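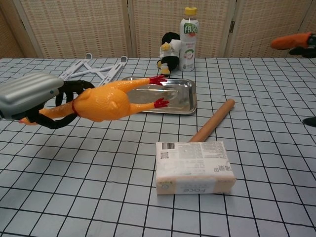 An orange rubber chicken toy held above a stainless steel tray.

Home | Contents | Random article | Recent changes | Help

Ornbridge Mobility Fund

The Ornbridge Mobility Fund is a community fund in the town of Ornbridge. It pays for wheelchairs, ramps, hand controls for cars and other equipment for residents who cannot get them from public services, or who would have to wait too long. It was started by Daichi Iwasaki, a retired bus driver, after his neighbour was refused a grant for a powered chair.

History

Iwasaki began by collecting money at the Takeda garage, where he had worked for most of his life. The first collection was meant for one person only. When the chair was paid, 866 pounds remained, and the donors agreed that it should be kept for the next person who asked. A bank account was opened in October of the same year, and this month is still treated as the beginning of the fund.

In its early period the fund had no written rules. Requests came by telephone or were left at the garage office, and Iwasaki visited each applicant at home. After a disagreement over a stairlift, which was bought but could not be fitted in the house, a short set of rules was written. It is now required that the equipment is tried or measured before any payment is made.

How grants are made

A person who wishes to apply must live in Ornbridge or in one of the villages served by its bus lines. There is no age limit. The application form has three pages and asks for a letter from a therapist or a nurse. Income is asked for, but there is no fixed limit, and families with a regular wage have also received help when the equipment was very expensive.

The fund does not give money directly to applicants. It pays the supplier, and the equipment then belongs to the person who uses it. Chairs that are no longer needed may be given back, and they are cleaned and lent again - mostly to people who are waiting for their own. In total, 53 grants have been made. The greater part were for wheelchairs and cushions, followed by ramps.

Repairs are accepted under a separate and simpler procedure. For a broken wheel or a flat battery, a telephone call is enough, and the answer is normally given on the same day.

Fundraising

Most of the income comes from small monthly gifts. The flower shop Flornero keeps a collection box on its counter and gives the takings of one day each spring. The choir Mistine sings for the fund every winter in the market hall; the concert begins at 7 in the evening and entry is free, with a collection at the door.

Online appeals for single persons were tried for a short time. They brought in more money than the ordinary collections, but some applicants did not like to have their name and illness shown in public. The fund now makes appeals of this kind only if the applicant asks for it in writing.

See also

Community transport in Ornbridge
Wheelchair lending
Takeda garage

This site uses cookies to remember your reading settings. Accept | Manage choices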